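Home Our work People Method Notes Contact

About Indholm

2022-08-03
By Keir Halliday

Indholm is a small research group that tests claims about robots that learn by being shown. We began as a reading circle with a shared dislike of demo videos, and we still have it. Our main work at present is on food handling: picking up, moving and setting down things people buy for lunch.
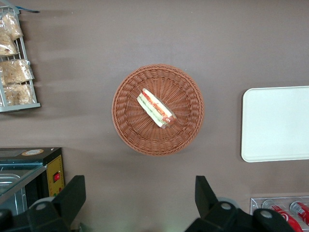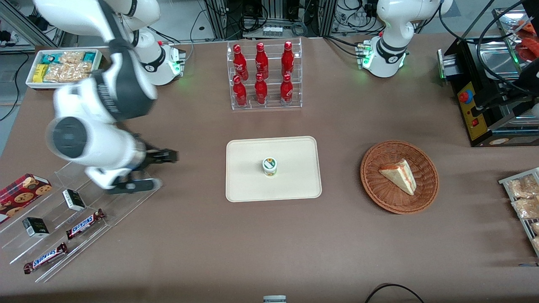 Sandwiches, baskets, trays and drinks on a tabletop.

The method we spend most time on is called Nurnidine. Telma Yáñez wrote the first version in June. It takes recorded demonstrations, throws away the ones that look hesitant, and trains on what is left. The claim we set out to check was that 100 well-chosen demonstrations do as well as 1000 taken as they come.

We doubted it then and we partly doubt it now. On items the robot had met in training, the small set held up. When we moved the basket or swapped the sandwich for one of another shape, it fell behind, and it fell behind in ways the usual score didn't show. A sandwich squashed in the fingers and dropped in the right place counts as a success under most scoring rules, including the one we used at first. Latrice Begay rewrote ours, and our numbers went down. We publish the lower ones.

There is also the matter of who decides what "hesitant" means. Telma's filter and Dušan Skála's hand sorting disagree more often than we would like. Dušan thinks the slow demonstrations are where the useful corrections are. He may be right. We haven't settled it, and we would be wary of any group that says it has.

How we work

Every result is run again by somebody who didn't build the system. We allow 15 trials per layout, and a trial stops after 5 failed grasps. Layouts are fixed on paper before training starts. If a run is thrown out, the reason goes in the log with a name beside it.

Who pays for it

Part of our funding comes from Bokimach, who would like better news than we usually give them. Their agreement with us says they can read a report before it goes out but can't change it. Zdislava Šťastný looks after that agreement and will send a copy to anyone who asks.

We don't sell robots, and we don't give advice on which to buy. If you have a result you think won't survive a second look, write to Zdislava through the contact page and say which part worries you.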